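Tile trim on an outside corner, and a tall black box in an alcove

Posetdale Home Forum > Kitchens

grout_expectations
Moved into the Alvarado building in November. My landlord, Faustino Aguirre, regards the long white strip on the tiled corner as a feature. I regard it as a dare. I'd also like the tall black appliance out of its alcove so I can clean behind it. Is either a one-person job?

levuven_larry
Pictures or we're just guessing. We'll guess anyway.

grout_expectations
Corner first, then the alcove.
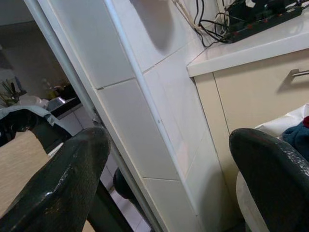
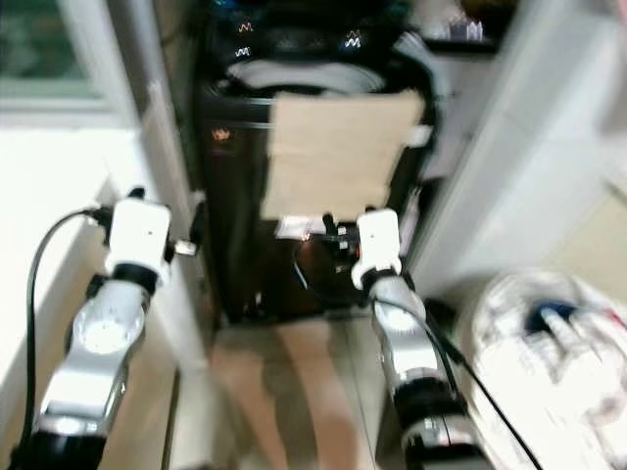 Re: Tile trim on an outside corner

levuven_larry
Leave the trim alone. White strip, white tile, grey grout. You'd spend 168 dollars to get a slightly different white strip.

kgalindo
Disagree. I swapped mine for a metal one and my elbows noticed. Took 7 evenings, but I'm slow and I like a snack.

levuven_larry
Karla, you also tiled your mailbox.

kgalindo
And it has never leaked.

parkard_pete
Forget the trim. With a snug alcove, measure the gap on both sides before you pull anything. I had 17 millimeters and a lot of confidence. There's still a groove in the floor.

grout_expectations
Mine's on the floor too, no plinth. Old towel under the front?

parkard_pete
Cardboard. Towels bunch up. Get a second person and give it 30 minutes, mostly for arguing.

grout_expectations
Faustino has offered to supervise.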